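December, late evening

The hill climb is finished for this year, and I am still a little deaf in the left ear. I stood too close to the start line again. My plan was to watch only the small bikes and be home for lunch, but I stayed until after four.

The road at Zalside goes up 216 metres from the bridge to the old quarry gate. It doesn't sound like much, but the last part is steep and the surface was rough after the rain last month.
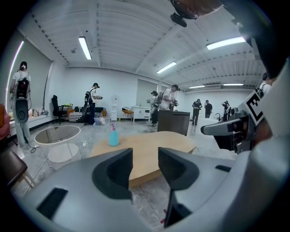

They closed it at seven in the morning and the first rider went at half past eight, in fog. I could hear him through all the gears and see nothing. I liked that more than I expected.

My favourite was the grey Bergmann with the 2000 cc engine. It is far too heavy for such corners. The rider used the whole width of the road, and at the second bend he put his boot down — I was sure he would fall. He finished in just over 60 seconds, 3 seconds behind the winner, a light Inosach single that made a noise like a sewing machine.
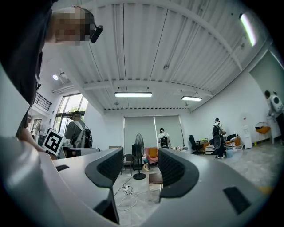
The sausage stand had no mustard by eleven. Next time I bring my own, and also a folding chair, and the thick socks.

I must write down the start numbers properly. In my notebook there are two riders with the same one, and now I can't say which of them broke his chain at the quarry gate.
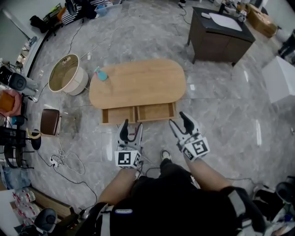 Tomorrow I want to wash my own bike, which got very dirty on the gravel in the spectators' parking. For the chain I need the stiff brush, and for the tank a soft cloth and a spray bottle, like the light blue one with the pink trigger. The rear tyre also looks tired in the centre. I should measure it before I ride to work, but the gauge is somewhere in the garage and I have not seen it since winter. Bed now.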